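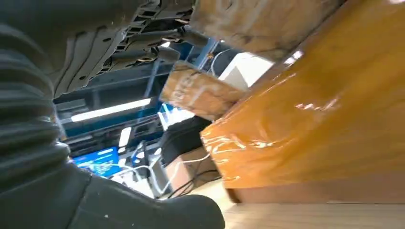
Starting and Financing a Small Farm
Unit 4: Operating Loans and Cash Flow
Instructor: Daryna Pavliuk

Reading before class: the Podholm packet, sections 2 and 3. Bring a calculator.

1. What an operating loan is for

An operating loan pays for things that get used up within one production season. Seed, fertilizer, feed, fuel, hired labor, packaging and small repairs all belong here. The loan is paid back when the crop or the animals are sold.

It is a poor way to buy a tractor or put up a greenhouse. Those last for years and should be paid for over years, with a term loan (Unit 5). A farm that buys equipment with operating money often has to borrow again before spring planting, and the second lender will ask why.

2. Line of credit or lump sum

With a line of credit, the lender sets a limit and you draw from it as bills come in. You pay interest only on what you have drawn. With a lump sum, the whole amount arrives at once and interest starts on all of it that day.

Most vegetable and mixed farms do better with a line of credit, as their costs are spread over the season. A lump sum can make sense if nearly all the spending falls in one month, for example buying feeder cattle.

Some suppliers also sell on account. Terms of 60 or 90 days are common in our case studies. Read the invoice for the late charge. It is often higher than the interest on a bank line.

3. The cash flow budget

A cash flow budget lists money in and money out by month. It is not the same as a profit and loss statement. Depreciation is left out, since no cash moves. Loan principal payments are put in. Family living costs go in too if the farm pays for them. Students forget this last one every year.

Steps:
Write the opening cash balance for the first month.
Add expected sales in the month the money arrives, which may be later than the month of delivery.
Subtract all cash costs for the month.
Carry the balance to the next month.
Mark every month that ends below zero.

The lowest point tells you how much you need to borrow. Add a margin for bad weather or a slow buyer.

4. Case: Kostiuk Farm

Ostap Tkachuk and Bohumila Jelínek run a laying flock and grow storage onions. They have 156 hens in the first year and plan to add more in the second. Eggs bring in a little cash each week. The onions are sold in fall to one buyer, Womov, who pays 60 days after delivery.

Their first budget showed the onion money in the month of harvest. On paper the loan was paid off before winter. Once the payment delay was added, the balance stayed negative for two more months, and the due date they had asked for no longer worked. They went back to the lender and moved it before signing.

Questions for discussion
Which of their costs could be moved to a later month?
What happens to the budget if Womov takes 90 days?
Should the new hens be paid for from the operating line? Defend your answer.

5. What the lender will ask for

Three years of tax returns if you have them, a current balance sheet, the cash flow budget, a list of debts with payment dates, and proof of crop or liability insurance. Beginning farmers without three years of records should bring a written plan and any work history on other farms. Leases should be in writing. A handshake lease gives the lender nothing to go on.

Homework

Prepare a 12-month cash flow budget for your own farm or for the Enov case in the packet. Start with February. Show the lowest balance and the size of loan you would request, and write 7 to 10 sentences explaining the due date you chose.

Arsen Zinchenko will check drafts in the study room before the next class. Babatunde Omoregie teaches Unit 5, so send questions on land and equipment loans to him.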